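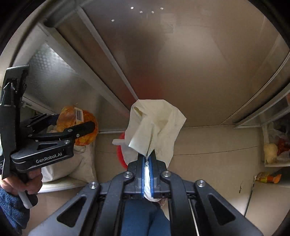 The Grip That Wouldn't Let Go

The bag was supposed to come out of the fridge in 3 seconds. I had done nearly 700 of these at Trestby, and I loved every one - you squeeze, the fingers close, you lift, you let go!

Only this time I let go and the fingers didn't. I opened my hand all the way. The blue pads stayed shut on the plastic.

"Drokau, I've got a stuck jaw," I called (we named the speaker on the wall after the dog).

"Stop and hold still," it said, in its lovely calm voice. "Fault 72."

Fault 72! I'd only read of it, back in February, in the Otden safety book. Spring jam. Keep your free hand away from the pads, put the second gripper down, wait for the bench crew.

So I waited, arm in the cold, heart going like mad - and then something clicked, and the pads sprang apart so hard that the bag hit the shelf.

"Again?" asked Drokau.

"After the crew's had a look," I said, grinning like a fool.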